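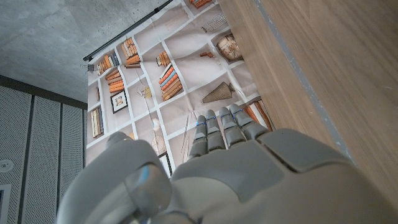
The Chisholm chamber series has now given 4 of its planned concerts, and spending is within the grant. Ticket income to date is $1,485, against a forecast of $600 for this stage. The printed backdrop with the white bookshelves is paid for and charged to the staging line. Aravind Pisharody (cello) and Khải Phan (piano) played all the dates, with the Staro Quartet joining them for the second. The Paltwood program was repeated at Pretwood after the first hall sold out.

Two items have moved. The school workshop was put back to February at the school's request, and the new piano trio is late. We have a full score of the first movement and sketches for the rest. The composer has been paid the first half of the fee only.
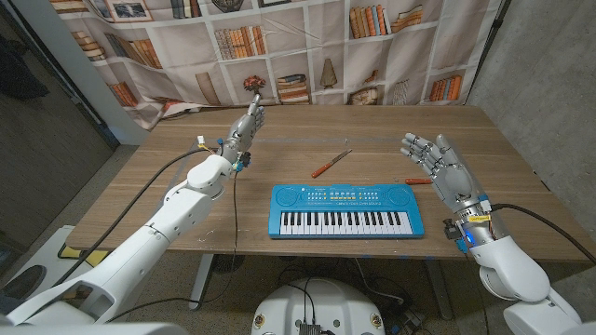

Page last changed: 8/25/24

Piano hire remains our largest single cost. Pretwood charges for tuning separately, and we had not budgeted for that. We moved money from printing to cover it, as agreed by phone, and no further transfer is needed this year.

Still to do before the next payment: signed contract for the page turner, recording license for the Staro concert, and final hall invoice from Paltwood. Copies will be sent with the next report. We ask that the workshop money be carried over to the new date.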